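第580号物品

瓦科拉诺市立寄存所设于阿列塔街，负责保管在本市公共建筑、车辆及学校内拾得的物品。寄存所的正式名称较长，市民习惯以“贝文”相称，因楼下曾开设同名的布匹行，招牌至今留在门楣上。来函若写“贝文收”，邮差照常投递，本所亦照常签收。

第580号物品于九月送达。送件单由沃罗夫中学填写，内容如下：笔袋一件，布面，深色，白色格线，带拉链；拾得地点为二楼绘图教室，窗下暖气片之后；拾得原因为更换暖气片。送件单末尾另有一行小字，笔迹与前文不同：“看来已有些年头。”

登记员纳比拉·纳西里受理了该件。按照规程，登记员不得对物品的年代作出判断，故该行小字未予录入。纳西里女士将笔袋装入透明封套，写明编号，放在登记室的架子上，与一把伞、两册课本及一只儿童雨靴同列。

规程规定，凡带有口袋、夹层或拉链的物品，应当在收件后取出内容，逐一列明，再行合拢。规程未规定合拢之后应当恢复到何种程度。前任登记员在页边用铅笔写过：“以拿在手里像原来那样为准。”该批注从未获得正式效力，也从未被擦去。

同月，公告栏贴出认领通知。通知只写明“笔袋，深色布面”，其余特征依例保留，以备核对。

第一位申请人于上午九时到所，名为塔里克·赫加齐，职业为钟表修理。赫加齐先生陈述：笔袋系其就读沃罗夫中学期间所有，布面为黑底，印白色格子，拉链头垂在侧面，拉的时候须先向下压一压。问及袋内物品，答：绿色的笔一支，很亮的绿色，用来标河流。问及河流为何用绿色，赫加齐先生答称，地图上的蓝色须留给海。

纳西里女士记录了上述陈述，并请其在表格第三栏签名。

第二位申请人于同日下午到所，名为西哈姆·凯塔尼，职业为助产士。凯塔尼女士陈述：笔袋系其就读沃罗夫中学期间所有，布面为藏青底，印白色格子，上有一块小小的白标签，字已淡得难以辨认。问及袋内物品，答：一支红笔帽的笔，用来标铁路。问及是否另有一支绿色的笔，凯塔尼女士想了一会儿，说有，但那支不归她用，她一直没有动过。

两位申请人的陈述均与物品相符。两位申请人的毕业年份相隔四年，在校期间并无重叠，据各自所述，也不认识对方。

规程第四条规定，一件物品只能有一位失主。表格亦据此印制，失主栏仅有一行，长度勉强容得下一个姓氏较长的名字。

纳西里女士将此事报告主管纳瓦勒·萨利姆。萨利姆女士在寄存所任职已久，经手过棺木模型、合唱团的全套谱架，以及一封收件人与寄件人同名的信。她读完两份陈述，询问布面究竟是黑色还是藏青色。纳西里女士回答，在登记室的灯下是黑色，拿到窗边，有时候是藏青色。

萨利姆女士批示：“移至长桌，重新清点。”

清点于次日上午进行。当时桌子后半部分尚有其他待处理的物品：一只亮蓝色的塑料分格盒，一只揉皱的深蓝色塑料袋，一副蓝色的夹架连同上面的金属夹，均属别的案卷，依规不得挪入本案。清点时间定在上午，以便利用日光。
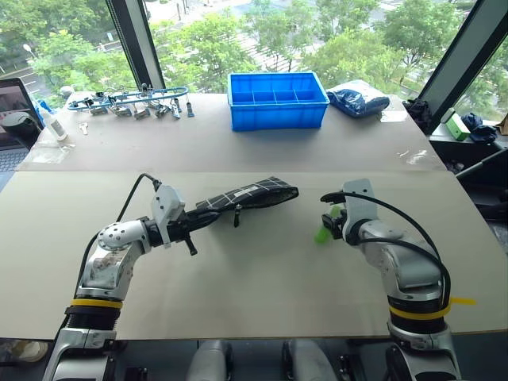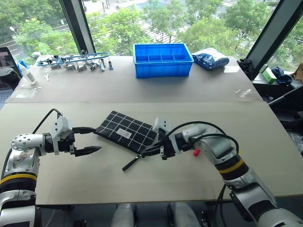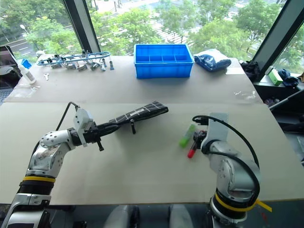 浅色桌面，第580号物品：深色布面，白色格线。后方为蓝色塑料分格盒与揉皱的深蓝色塑料袋。

清点结果与初次登记大体一致，唯标签一项有所补充。初次登记写作“标签，无法辨认”。重新清点时，纳西里女士用放大镜看了许久，仍不能读出印刷的部分，但在标签背面摸到针脚。针脚细密，用的是白线，与布面的格线同色，显然是脱落之后由人手重新缝上的。袋口内侧亦有一处缝补，手法相同。

萨利姆女士致函沃罗夫中学，询问绘图教室是否曾经使用公用笔袋。函件措辞遵照范本，只问一事，不作推测。

学校的答复在四日后送达。答复称，校方并无公用文具制度，历年采购清册中亦无此类笔袋。绘图课早已停开，曾任教者为卡齐米拉·帕夫拉克女士，现已退休，住在阿列塔街尽头，离寄存所步行即到。答复附有门牌号码，并说明帕夫拉克女士不使用电话。

规程允许登记员在必要时外出取证。纳西里女士填写了外出单，事由一栏写“核实缝补”。

帕夫拉克女士在厨房接待了她。厨房的桌上铺着一张未完成的地图，四角用茶杯压住，所绘为一座岛屿，海岸线已经描定，内陆仍为空白。帕夫拉克女士将其中一只茶杯让给客人使用，另取一罐果酱压在原处。

以下为外出记录所载的问答要旨。

问及是否认得该笔袋，帕夫拉克女士请来人描述。纳西里女士依例只说“深色布面”。帕夫拉克女士说，那便是有格子的那一个。

问及归属，帕夫拉克女士称，笔袋原是她自己买的，买来当天即放在绘图教室第四排靠窗的桌肚里。那个座位冷，没有人愿意坐，每年总要分给一个来得晚的、或者家里没有给备齐文具的学生。她从未说明笔袋属于谁。坐到那里的学生伸手进去，摸到了，自然会抬头看她一眼，她便转过身去写黑板。

问及是否有学生前来询问，答称没有。有一个男孩用了整整一年，学期末将它擦净，放回原处，次年升学离校。其后数年又有一个女孩，同样用了一年，临走时把一支红笔帽的笔留在里面，那支笔并不是原来就有的。问及绿色的笔，答称那支是男孩留下的，也不是原来就有的。

问及原来有些什么，帕夫拉克女士说有一支铅笔，早已用完了。

问及缝补，答称标签掉过一回，袋口裂过一回，都在暑假里拿回家缝好，开学之前放回去。最后那个暑假过后，桌椅重新排过，她去找时已经不见了。她以为是终于有人带走了，心里很高兴。

记录至此，纳西里女士停笔询问，帕夫拉克女士本人是否申请认领。帕夫拉克女士反问，认领须说明什么。纳西里女士答，须说明该物品属于申请人，且申请人从未有意将其让与他人。帕夫拉克女士说，那么她不符合第二项。

她又问，两位申请人如今画不画地图。纳西里女士答，表格没有设这一栏。随后，纳西里女士补充说，男申请人修理钟表，女申请人为助产士。帕夫拉克女士点了点头，将果酱罐向外挪了半指，在岛屿的北岸补上一处很小的港湾。这一句没有写进外出记录，系纳西里女士后来口头告知主管。

萨利姆女士用了一个下午审阅全部材料。依照规程，可供采用的处理方式有三种：判归一方；判为无主，期满后拍卖；退回拾得单位。判归一方，则另一方的陈述须注明“不实”，而两份陈述没有一处不实。判为无主，则与三个人的证词相抵触。退回学校，学校答复中已写明，绘图教室将改作储藏室。

她在批示栏写了又划去，前后四次。划去的文字依规须保持可读，故至今仍能看出，第一稿为“判归先到者”，第二稿只有“查”字。第三稿较长，末尾提到她自己读书时坐过的位置，被划得最重。

最终批示如下：“失主栏行距过窄，系印制缺陷，准予加行。”

印刷所接到的订单为新表格一批，失主栏由一行增至三行。因纸张尺寸不变，备注栏相应缩短。其他各科对此颇有意见，尤以车辆科为甚，该科惯于在备注栏书写天气。萨利姆女士答复称，天气可写在背面。

两位申请人于同一时间被请到所。通知未说明另有他人，因此二人在登记室门口相遇时，互相让了一次路。纳西里女士将笔袋放在两人之间，宣读了学校的答复和外出记录的要旨。读到男孩擦净笔袋一节，赫加齐先生低头看自己的手。读到红笔帽的笔一节，凯塔尼女士说，她当时以为会有人来还给她。

“归还哪一位？”凯塔尼女士随即问。

纳西里女士说明，依现行表格，三行均须填写，第三行已由帕夫拉克女士签妥。签名旁注有一句话，字体为旧式制图体，横平竖直：“如两位没有异议，请放回靠窗的地方。”

二人均无异议。赫加齐先生在第一行签名，凯塔尼女士在第二行签名。签名之后，赫加齐先生请求试一试拉链。经准许，他先向下压了一压，再拉，拉链顺畅地走到了头。他又拉回来，将笔袋递给凯塔尼女士。凯塔尼女士走到窗边看了一会儿布面，说是藏青的。赫加齐先生从原处望过去，仍说是黑的。此项分歧按规定录入，未作裁定。

关于存放地点，沃罗夫中学复函表示，绘图教室虽将改作储藏室，但窗下可以保留一张桌子。新装的暖气片比旧的窄，后面不再有缝隙。校方另询问，笔袋置于该处，是否需要上锁，或张贴使用说明。

萨利姆女士复函：不需要上锁。关于使用说明，本所并无范本。

移交当日，纳西里女士将笔袋送至学校，随附移交单一式两份。移交单列明：笔袋一件；绿色笔一支；红笔帽笔一支；铅笔一支，全新，未削。最后一项在收件登记和重新清点中均无记载。校方经办人指出此项不符，纳西里女士查阅了底册，承认不符，并在移交单背面写明：该项来源待查。

至本卷归档时，此事仍在查。卷宗存放于登记室第三层，备注栏空着，当日的天气写在背面：多云，午后有风。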